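Resurfacing notice: who pays for the curb?

Geum-ok Song
Our office manages a building on a through street. We have received notice that the roadway will be resurfaced in July, and that owners may be billed for curb repairs along their frontage. The notice bears no date other than February 2019. Is the owner responsible, or the municipality?

Haoran Guo
Responsibility is set by local ordinance. In many towns the roadway is public and the sidewalk belongs to the owner, with the curb assigned to either one. Please request the ordinance number in writing from the public works office and ask whether an appeal period applies. Ours was 49 days. Our share of the work came to over 2000 dollars, payable in 8 installments.

Dede Tetteh
Owners always pay.

Teguh Liew
The previous reply is not correct for every town. Before any work begins, a dated record of the curb and pavement should be placed in the property file. Photographs taken in wet weather are acceptable. 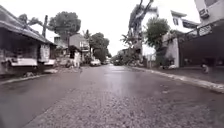

Street and left-hand curb, wet pavement.

Comments (3)

Zihan Liao: Does this apply to corner lots?

Haoran Guo: Both frontages are normally assessed.

Geum-ok Song: Thank you. The request has been sent.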